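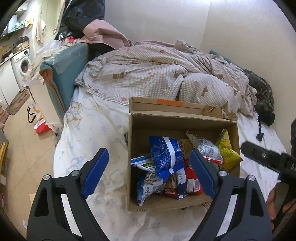

Snack packets in an open cardboard box

Do you need special tubs for crisps and snacks?

Every April the shops fill up with storage sets, and every April I get asked whether they are worth it. I bought the Skeko 7-piece set to find out. The lids fit, I'll give them that. But a sealed packet is already airtight, so tipping it into a tub on the day you buy it does nothing except lose you the date printed on the back.

Cardboard boxes do the job for unopened packets. Pick one wide enough that you can see most of what you have, and stand it away from the boiler and off a damp floor. Fold the flaps back or cut them off, whichever annoys you less. Put the oldest packets on top.

Opened packets are another matter. Roll the top down tight and clip it. A clothes peg works as well as the Trisum clips I tried, which cost more and snapped. I have read that a sugar cube in the bag keeps crisps crunchy for 30 days. Mine were soft well before that, and tasted faintly of sugar.

As for reviving stale ones in the oven, it helps a bit with plain tortilla chips. I wouldn't switch the oven on specially.

Silica gel sachets get recommended a lot too. I don't like them loose near food, least of all where children help themselves.

If you get mice, ignore all of the above about cardboard and use a tin with a proper lid.

Updated September 3, 2024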